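Forums > Home and Kitchen > Reusing and Storage
Thread: Getting labels and neck rings off clear bottles

flultden_kate
Joined April 2019

I've been saving clear bottles to put cordial in and I've got a shelf of them now. The bottles are fine. The labels are driving me mad. I soak them in the laundry tub overnight and half of them slide off in the morning, and the other half leave a grey gummy layer that picks up every bit of lint in the house.

Also the rings on the necks. Some are plastic, some are a sort of foil. Do people take them off or leave them on? I've been going at them with nail scissors and I've already put a scratch in one.

We're on tank water if that makes any difference. Hard to get really hot water out to the laundry.

Obed Gyamfi
Moderator

Depends on the glue. Paper label with water-based glue, soak in warm water with washing soda and leave it alone. Plastic film label, don't soak it at all. Warm it up and peel it dry from one corner, slowly. If you soak a film label the water doesn't get behind it and you've wasted a night.

For the grey gum, cooking oil on a rag, leave it for a bit, then wipe and wash with dish soap. Any cheap oil will do.

Side cutters for the rings, the small ones from the electrical aisle. Slide the flat side against the neck and snip once.

tubs_and_tins

Eucalyptus oil. I don't bother with the cooking oil, it's a mess and you need to wash the bottle three times after. A bit of eucalyptus on a cloth and the gum is off.

Obed Gyamfi
Moderator

Eucalyptus works. It costs a lot more per bottle and I don't want the smell anywhere near something I'm going to drink out of. Fine for jars of screws.

tubs_and_tins

It's on the outside of the bottle. You wash it afterwards. I've done my tomato sauce bottles this way for years and the sauce tastes like sauce.

prairie_pantry

Hair dryer for the film ones. Hold it close to one end of the label until you can lift a corner with your thumbnail, then keep the heat just ahead of where you're peeling. If you stop partway it leaves a line of glue where you stopped, so don't answer the phone.

I leave the rings on. They don't touch the contents and I've never had a problem.

flultden_kate

Thanks. Tried the hair dryer on two this morning and both came off clean. I didn't know film and paper were different, I was just soaking the lot.

prairie_pantry, don't you get gunk under the rings? I took one off and there was a brown line underneath. That's what put me off.

prairie_pantry

Sometimes. I run an old toothbrush around it. If the ring spins freely you can push it up and clean below it, then push it down and clean above. If it's tight I just make sure the bottle is good and dry before it goes in the cupboard.

jireš_and_co

I'd take them off, no question. Anything that holds water against the neck is going to grow something sooner or later. We lost 5 bottles of elderflower one September and every one of them still had its ring on. The ones we'd stripped were fine.

And whatever you do, please check what the bottle is made of before you pour anything hot in it. A clear plastic bottle can look a lot like glass in the cupboard. Tap it with a spoon.

prairie_pantry

I don't think you can blame the ring for that. If the elderflower went off it was the cap or the bottle wasn't sterilized properly. The ring is on the outside, same as the eucalyptus.

jireš_and_co

Same caps, same pot, same afternoon. You can believe what you like but I take mine off.

Obed Gyamfi
Moderator

Both can be true. A dirty thread under the cap will do it, and it's easier to see the thread with the ring gone. Let's keep to labels.

Esko Pelkonen

I've been doing this for the market table, 115 bottles last season and more this time, so I've had practice. A few things I'd add.

Sort first. Same bottle, same label, same glue, so once you've worked out how one comes off you can do the rest the same way. I used to mix them all in together and it took twice as long.

Lay them down to work on them. Standing up they tip when you pull, and you end up squeezing the neck. On its side you can hold the body with your palm and peel along. A folded tea towel under it stops it rolling. I use a plain table and I've had one go over, so these days I keep them back from the edge.

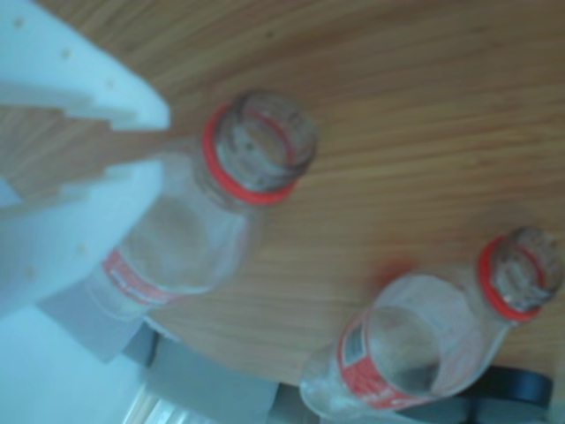
Label colour is the next thing I look at when I'm sorting. Red is the one I'm careful with, because I've had red ink bleed in the tub and stain the glue, and then you're scrubbing pink gum off clear walls. The two lying on the wooden table there have a red band low on the body and a red ring around the neck, and both are empty with the mouth open, so I'd treat them as a pair. Test a corner of one with the dryer. If it lifts as film, do the other the same way. If it tears like paper, soak them by themselves with nothing else in the tub. Rings last, once the label is off and the outside is dry, so the cutters don't slip.

For drying I turn them upside down on a dish rack — not flat on a towel, they fog up inside and stay that way for days.

tubs_and_tins

Agree on the red. I had a dark red paper label turn a whole tub of jars pink. It came off the glass but not off my good cloth.

Disagree on the drying. I put mine in a low oven, upright, ten minutes. Glass only, obviously.

Esko Pelkonen

That's fine for a few. I can't fit a season's worth in the oven and I don't want to pay for the power. The rack does them overnight.

dristavero_road

Does anybody bother getting the label off in one piece? My dad used to keep them in a scrapbook. I've got 238 of his and I'd like to add to it, but I can't get modern ones off without wrecking them.

prairie_pantry

Film ones will come off whole with heat. Have a sheet of baking paper ready and lay the label on it sticky side down straight away or it'll curl up on itself. For paper ones, soak until the label floats off by itself. Don't help it along.

dristavero_road

Baking paper, good idea. I've been using newspaper and you can imagine how that went.

flultden_kate

Update. Did the rest of the shelf over two evenings. Sorted them like Esko said, film in one lot and paper in the other. Cooking oil for the gum, then dish soap. Bought the side cutters and the rings came off in one snip each, no more scratches.

I left one ring on as a test for prairie_pantry. Will fill it the same day as the others and see.

jireš_and_co

Put a dot of nail polish on the base so you know which one it is in three months.

flultden_kate

It's the only one with a ring on it.

jireš_and_co

Fair enough.

Obed Gyamfi
Moderator

Moved this to Reusing and Storage as it had been posted under Cleaning. If anyone wants to carry on about sterilizing, there's a separate thread for that, please use it.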